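The fruit basket question

I have been told, by more than one magazine and at least one person at a party, that a fruit basket on the table makes you eat more fruit. You see it, you want it, you reach for it and there goes the cookie habit. I have never believed this. I've had a bowl of apples on my counter in Coldale for most of my adult life and what I mainly did was walk past it.

But I said I'd give it a fair try, so since February I've been paying more attention to where the fruit goes in every place I spend time. Home, work, my sister's place out past Mokovgate, where the kitchen is bigger than my apartment. My method is not scientific. I look at the basket in the morning and I look at it again before I leave.

First, the basket itself. I'm fine with wicker. It lets air through, it doesn't chip, and if you knock it off the table you pick it up again. What I don't accept is the claim that a basket keeps fruit fresh. A shop in Dostdale wanted 355 for one with a lid and a linen liner, and the card next to it said the weave would "extend the life of your produce." By how much? Compared to what? The card didn't say. The plain one next to it was a sixth of that or thereabouts, and I can't see how the banana would know the difference.

Second, the cloth. Every article about setting out fruit wants a white tablecloth, and I suspect the people writing them send their laundry out. Berries stain. I've gone over to brown for anything involving strawberries or cherries, and I don't care if it looks like a conference room.
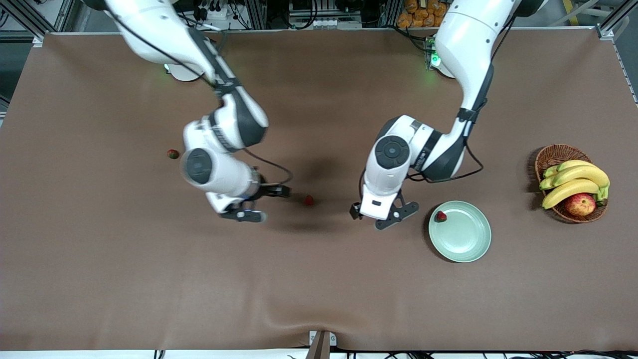
Strawberries are where the whole basket theory falls apart for me. An apple can sit out all week and forgive you. A strawberry can't. Put it under a pile of oranges and by evening you have jam, and a basket is exactly the wrong shape for it, deep and curved so that everything rolls to the bottom and leans on everything else. So they go on a plate, in one layer, and only as many as you expect to eat. I used to tip out the whole box because it looked generous. It did look generous, and then I threw half of it away.

The other advice I keep running into is to wash everything the minute you get home. I tried it for a couple of weeks. The apples didn't care. The strawberries went fuzzy faster than the ones I had left alone, even after I dried them on a towel like they were somebody's good glassware. A reader wrote to tell me I should be using a vinegar rinse. Maybe. I did it twice, and the kitchen smelled like a pickle jar, and I couldn't tell you if the berries lasted longer or if I'd just bought better berries that time. I rinse them right before eating now.

As for whether I eat more fruit – a little, I think. More bananas, certainly. But I also bought more bananas, so I'm not sure what that proves. The plate of strawberries does get emptied, though I'd have eaten strawberries out of a shoe.

I'm leaving the basket where it is for the winter. If anyone has tried one of those hanging ones from Lagman with the three tiers, tell me whether the bottom tier swings into your head, because from the catalog it looks like it would.

6 comments | 300 shares

Recent posts
Do you need a separate knife for tomatoes?
The Mokovgate farmers market, revisited with lower expectations
I tried to like oat milk
Tablecloths I have ruined
Why my bread box is full of batteries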